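Plondholm Folding Music Stand, by Cadwaladr

Orchestral players are hard on their stands, and we have sold enough of them over the years to know which ones come back with a wobble. The Plondholm doesn't, or at least very few have, and it has become the stand we lend out ourselves whenever a visiting quartet turns up one short.

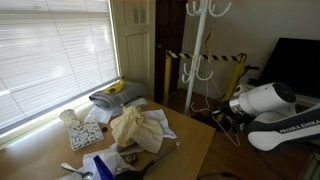
The desk

The desk is wide enough for 2 full scores side by side, with a deep lip and a pair of page clips that hold firm in a draughty church. It tilts nearly flat too, so conductors get along with it very nicely.

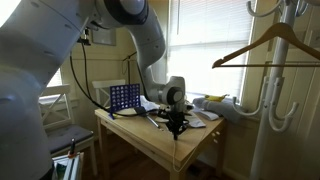 Connect Four on the table.

Height and legs

There are 9 height settings, each with a proper click, so you needn't trust to a thumbscrew halfway through the slow movement. The legs fold up into the column and the whole thing goes into its bag (included, and lined, which
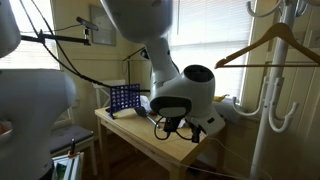 we think is a lovely touch) without any wrestling. Yhon Guzmán, who plays viola with the Dradari Ensemble, took one on tour in June and has since ordered another for teaching.

Finish and care

The Plondholm comes in black or in Distness, Cadwaladr's own soft grey. 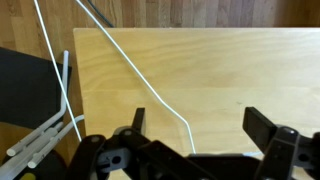 Cleaning is simple enough: a dry cloth for the desk, and a drop of light oil on the hinges once a year. If you practise at home, do try the grey one, as it sits very happily beside pale furniture, something like the light tabletop here with its soft grain, and doesn't loom over a small room. Spare clips and rubber feet are always in stock.

Price: £40, bag included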